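A plain white tray is easy to find. One with a raised rim that holds a full drinks setup and doesn't look like it came from a cafeteria is harder, and that's what sent me to the Kadik serving tray in July. It's white with rounded corners and a cartoon rabbit printed on it. I've used it most days for 9 weeks.
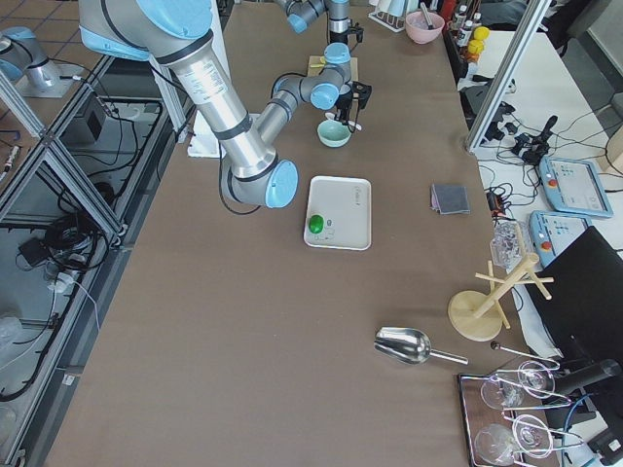 Stefaniia Pavliuk
Kitchen and Table Reviewer, Omville Home

The rim is the best part. A lime rolls up against it and stays on the tray, and a spoon doesn't slide off when you turn a corner. The printing is gray and fairly quiet. I wasn't sure about a rabbit saying "hi~" at first, but it goes well enough with a mint-green bowl and a steel scoop, and the print on mine hasn't faded.

Size is the main complaint. The tray takes one bowl, a cup and some fruit. Add a second bowl and you're stacking things. For more than 2 people I carry the ice separately and make another trip.

Ice is also where I'd be careful. Cubes go in a deep bowl on the table, and the tray stays for the cups and garnish. Meltwater pools inside the rim and you end up tipping it into the sink – not hard, but you have to clear everything off first. Cups drain on a wire rack next to the cutting board, so most of the wet work stays away from the tray.

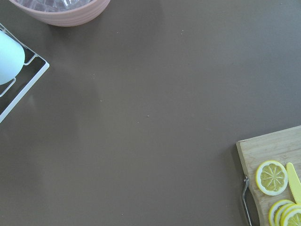
Cleaning and Storage

A damp cloth takes care of most spills. Lemon juice wipes off without a mark if you get to it the same day. I cut fruit on a bamboo board and move the slices over when I'm done, so I can't say how the surface holds up to a knife. It stores upright beside the boards and takes up very little room. I compared it with the Morelli tray, which has handles and is easier to lift from a low table. The Morelli is heavier, though, and I reach for the Kadik more often.

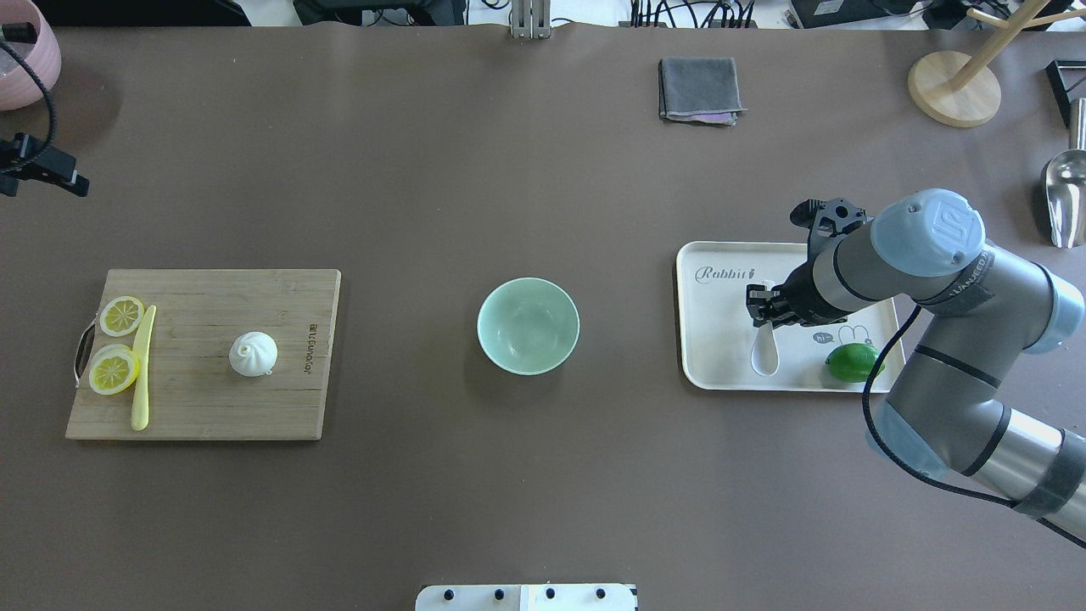 Can I cut lemons directly on the tray?
Use a cutting board. The tray is made for serving, and a knife could scratch the print.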